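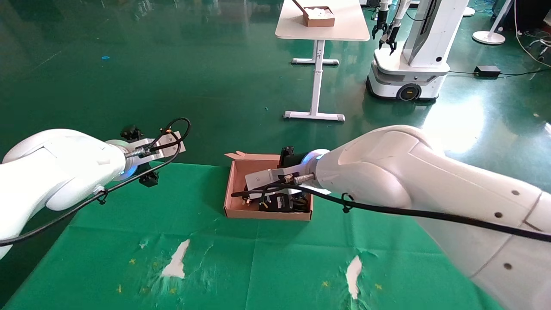
One reader wrote in to say that her parcels kept coming back from the Hurndale depot with the bottoms split, and asked whether more tape would fix it. More tape helps a little. Most of the trouble starts earlier, with the box and the way it's filled.

## Choosing a box

Look for the printed stamp on the bottom flap, which gives the weight limit. Stay well under it if the box has been used before. Cardboard loses strength each time it's folded, and a soft corner will give way first.

Leave two inches of space on every side of the item. For heavy things like books or jars, two small boxes travel better than one large one.

## Taping the bottom

1. Fold the short flaps in first, then the long ones.
2. Run a strip of two-inch packing tape along the center seam and three inches up each end.
3. Add a strip on either side of the first, overlapping it by half.
4. Tape across both end seams so the strips form an H.

Press the tape down with the side of your fist. Masking tape and duct tape both let go in a cold truck – use proper packing tape.

## Filling

Put crumpled paper in the bottom, two inches deep once it's pressed down. Wrap each item on its own. Heavy items go in first and near the middle.

Fill the gaps with more paper until nothing shifts. Close the flaps without tape and give the box a gentle shake. If you hear movement, open it and add paper.

## Closing and labeling

Tape the top the same way as the bottom. Put the label on the largest flat side, clear of the seams, and cover up any old barcodes. A second copy of the address inside the box is worth the minute it takes.

The Ellham counter takes parcels until 4 p.m. The Costigan one closes at noon but has a scale you can use yourself. If you're sending over 200 parcels a year, ask at either counter about a pickup account.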